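Trenwood adds flat whiteboards to its sorting tables

Trenwood has changed the work surface used in its placing exercises at the Pickering site. A framed whiteboard now lies flat on the white table, and positions are drawn directly on it in black marker. Printed paper mats were used until December.

The exercise uses painted cubes and a closed loop drawn by hand. Short marker strokes give the start positions. The loop is redrawn when its line wears thin, so its outline differs slightly between sessions.

Raili Savolainen, who maintains the tables, said the mats had creased at the corners and cost more to replace than a marker and an eraser. Each mat lasted 30 sessions.
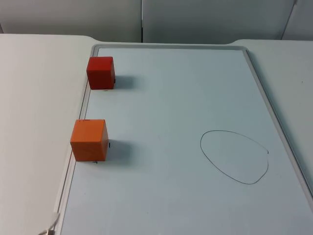
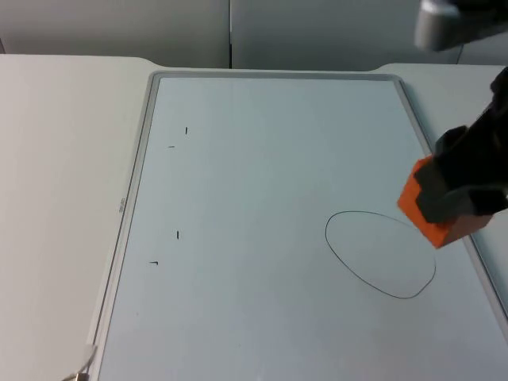
Marker loop on the board 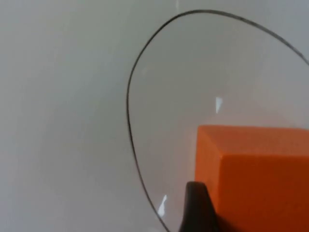
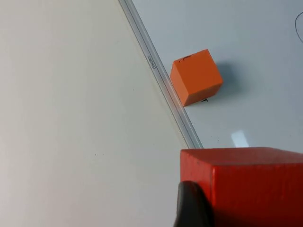 The board is wiped with a dry eraser at the end of the day. Solvent cleaner is limited to one application a week to protect the coating. Bradley Heywood is preparing a drawing guide with a fixed line width and minimum clearance from the metal edge. The Dromotitz site will receive its boards after the guide is issued on Wed 14 August.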